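首页 > 产品中心 > 计算化学软件 > 分子动力学分析 | 下载资料 | 技术支持 | 联系我们

Orkico 轨迹分析软件

Orkico 用于处理蛋白质和小分子体系的分子动力学轨迹，主要功能是构象聚类、自由能面计算和口袋追踪。软件由 Wollau 开发和维护，可在单台工作站上运行，也可部署在计算集群上。本页介绍当前版本的功能、运行条件和授权方式。

适用范围

适合已经有模拟数据、需要从中提取构象信息的课题组和药物研发部门。软件本身不做模拟，不包含力场参数，也不生成拓扑文件。用户先用自己的模拟程序得到轨迹，再导入 Orkico。支持的输入格式有 XTC、TRR、DCD 和 NetCDF，结构文件支持 PDB、GRO 和 PSF。周期性边界造成的分子断裂可在导入时修复，默认关闭，需要在导入窗口中勾选。

主要功能

构象聚类：提供 k-means、层次聚类和密度聚类三种算法。距离可以用主链 RMSD、二面角或用户自选的原子对距离。聚类结果可导出代表结构，每一类默认导出一个，可修改。

自由能面：在两个集合变量上做直方图统计，输出二维自由能面。对加偏置势的模拟，可读入偏置文件做重加权。网格间距和平滑参数都写进输出文件头，方便以后核对。

口袋追踪：逐帧检测结合口袋，给出体积、开口面积和周围残基列表。隐性口袋在多数帧中是关闭的，建议先聚类，再对各类分别运行，比直接处理整条轨迹省时间。

氢键与接触：按残基统计占有率，结果为 CSV 表格。

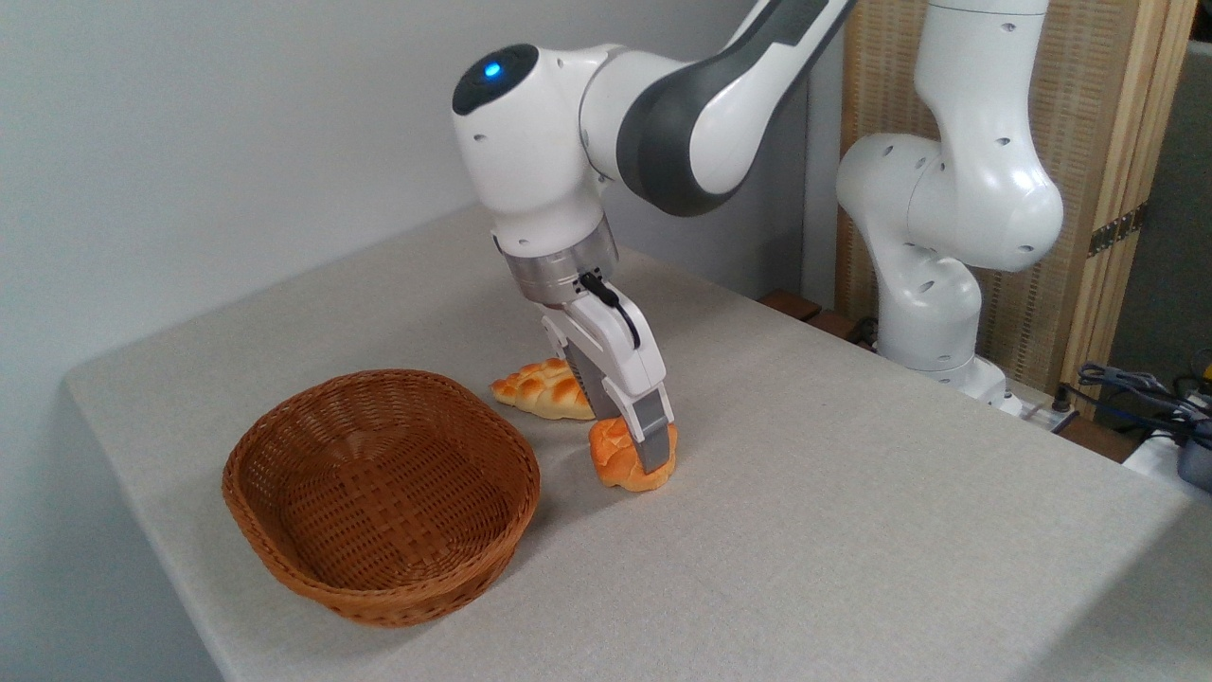 批处理通过命令行完成，所有图形界面中的操作都有对应命令。项目文件是纯文本，可以放进版本管理。界面中每做一步，日志窗口会显示等价的命令，复制出来就能用在脚本里。Python 接口随安装包提供，读取结果后返回标准数组。

运行条件

操作系统：64 位 Linux，或 Windows 10 及以上。macOS 版本目前只有命令行部分。
内存：最低 16 GB，处理膜蛋白等大体系建议 64 GB。
显卡：非必需。有支持 CUDA 的显卡时，RMSD 矩阵和口袋检测会自动使用。
硬盘：安装占用 2 GB，缓存目录另计，可指定到其他分区。

轨迹按块读入，不要求全部放进内存。完整的 RMSD 矩阵随帧数平方增长，帧数多时请设置抽帧间隔，或者改用密度聚类。

随附示例

安装包带一个教学项目，体系是一种水解酶的无配体状态，共 1,797 帧，已去除水分子。手册第四章用这套数据从导入讲到自由能面，示例由 Zsófia Halász 整理，中间步骤的输出文件也一并放在目录里，可以逐步对照。手册有中文和英文两种，中文版对应上一个小版本，菜单名称个别处不同，以软件内显示为准。

授权与价格

学术版：每课题组每年 1,000 欧元，不限安装台数，限同一负责人名下的人员使用。
商业版：按并发用户数报价，请联系销售。
试用版：功能完整，单条轨迹限 1,000 帧，输出结构文件不受限制。

授权文件按主机名绑定。更换机器时在用户页面自行解绑，每年两次，超出次数请写信说明。集群用户可以使用浮动授权，需要在一台节点上运行授权服务。

培训和支持

在线培训每月一次，安排在星期二下午，由 Jaanus Mockus 主讲，内容是命令行和 Python 接口。需要报名，录像只发给已报名的用户。上门培训由 Cesthorpe 承接，费用单独结算。

技术问题请附上项目文件和日志，不必上传完整轨迹，截取出错前后的几帧即可。安装和授权问题由 Ese Onyeka 处理，算法方面的问题转给 Kornél Szekeres。

已知问题

旧版 NetCDF 文件缺少时间信息时，时间轴显示为帧序号。
Windows 下项目路径含中文时，导出代表结构可能失败，请暂用英文路径。
非标准氨基酸在口袋残基列表中显示为 UNK，可在残基映射文件中补充，格式见手册附录。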